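Chapter 4
Why Fruit Ripens

What you'll learn in this chapter
How a fruit changes from hard and sour to soft and sweet
Why some fruits keep ripening after they are picked and others stop
What ethylene is and how growers use it
How temperature speeds ripening up or slows it down

Key words: climacteric, ethylene, pectin, respiration, starch, tannin

Bite into a green banana and your mouth puckers. The flesh is chalky and stiff, it tastes of almost nothing, and it leaves a dry film on your tongue. Leave the rest of the bunch on the kitchen counter for a few days and you have a completely different food: soft, fragrant, sweet enough for dessert. Nothing was added to it. All the sugar you taste came out of material the banana was already carrying around inside its skin, and that is one of the most wonderful pieces of chemistry you will ever have in your house!

In Chapter 3 we followed a flower from pollination to the first swelling of the ovary. We left the young fruit small, green, and hard, with its seeds still growing inside. At that stage a plant has every reason to keep animals away. The seeds can't sprout yet, so a fruit that gets eaten early is a fruit wasted. Green skin hides it among the leaves, while acids and tannins make it unpleasant to chew. (Tannins are the same compounds that make strong tea taste dry.)

Then the seeds mature, and the plant changes its whole approach. Now it wants to be noticed. The green pigment chlorophyll breaks down, and other colors either show through or are newly made. Yellow and orange come mostly from carotenoids, the family of pigments that also colors carrots. Reds, purples, and the near-black of a dark grape come mostly from anthocyanins, which often build up in the skin as the fruit ripens. Next time you are in a produce aisle, try sorting the fruit in your head by pigment. It's a surprisingly good way to pass the time in a checkout line.

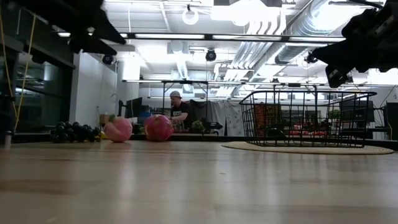
Color is only the part we notice first. Inside the fruit, several other changes are running at the same time, and each has its own set of enzymes doing the work.

Starch turns to sugar. A banana stores its energy as starch, a long chain of glucose units that has no sweetness of its own. Enzymes called amylases help cut those chains into shorter pieces, and the fruit ends up rich in sucrose, glucose, and fructose. Grapes are different. They store very little starch, and their sugar arrives from the leaves through the stem, which means that a grape cut from the vine has had its last delivery.

Acids decline. Malic acid, the main acid in apples, is used up as fuel while the fruit breathes. Yes, fruit breathes! Its cells take in oxygen and give off carbon dioxide just as yours do, and they keep doing it long after harvest.

Walls soften. Plant cells are glued to their neighbors by pectin, the same substance that makes jam set. As a peach ripens, enzymes loosen the pectin and the cells begin to slide past each other. A little of this gives you a juicy peach. Too much gives you mush.

Aromas appear. Ripe fruit gives off dozens of small, light molecules that drift easily through the air, many of them in a group called esters. One ester, isoamyl acetate, smells so strongly of banana that candy makers use it alone for banana flavor.

4.1 Two kinds of fruit

Growers at the Clarnstead orchards pick their pears while the fruit is still hard as wood. They have to, because pears left on the tree tend to turn gritty and brown at the core before the outside is ready. The pears go into cold storage and finish ripening later, sometimes in a fruit bowl hundreds of miles away. A strawberry farmer can't work that way. A strawberry picked pale will redden somewhat, but it will never be as sweet as one left on the plant.

Scientists call pears, apples, bananas, peaches, and tomatoes climacteric fruits. At a certain point their rate of breathing shoots up, and that burst, the climacteric, goes along with rapid ripening. Strawberries, grapes, cherries, and citrus are non-climacteric. Their breathing shows no such jump, and they are best picked when they are ready to eat.

The signal that drives the burst is a gas. Ethylene is a tiny molecule of two carbon atoms and four hydrogen atoms, and a climacteric fruit both makes it and responds to it. A small amount tells the cells to make more, and more ethylene calls for more still. Since it is a gas, it travels, and one ripe apple can set off its neighbors in a closed drawer. 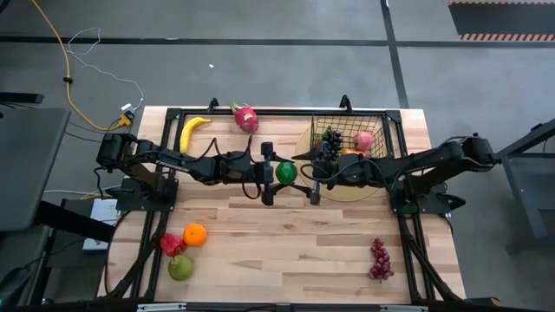

Why does putting an unripe avocado in a paper bag make it ripen faster?
The bag traps the ethylene that the avocado gives off, so the gas collects around the fruit and pushes ripening along. Paper also lets some oxygen in and some moisture out, which keeps the fruit from going moldy as quickly as it might in sealed plastic. Adding a ripe banana or apple brings in extra ethylene and often shortens the wait further.

People were using this signal long before they knew what it was. In parts of the ancient world, growers cut small gashes in unripe figs to hurry them along, and we now know that wounded plant tissue makes ethylene. Much later, leaks from gas street lamps were found to make nearby trees drop their leaves early. The ethylene in the lamp gas was the cause.

4.2 Ripening on a schedule

Modern ripening rooms turn the same chemistry into a timetable. Suppose the Stikari warehouse receives 1271 boxes of green bananas. Workers close the room, add a very small dose of ethylene, and hold the air at a steady, mild temperature. After 5 days the fruit is yellow with green tips, just right for the trip to the store.

Temperature matters as much as the gas. Most enzymes work faster when it's warm, which is why fruit left in a hot car seems to age overnight. Cold slows everything down, though it has its limits. Put a green banana in a refrigerator set to 41 degrees Fahrenheit and its cells are damaged. The peel turns gray or brown, and the flesh may never soften properly, even after you take it out again.

Before you go on to Section 4.3, start Activity 4A. You will need two green bananas, one ripe apple, and two paper bags of the same size. Put one banana in each bag, add the apple to one of them, and fold the tops shut. Check them at the same hour each day and write down the color, the smell, and how the peel feels under your thumb. Keep your notes, as you will use them for the graph at the end of the chapter.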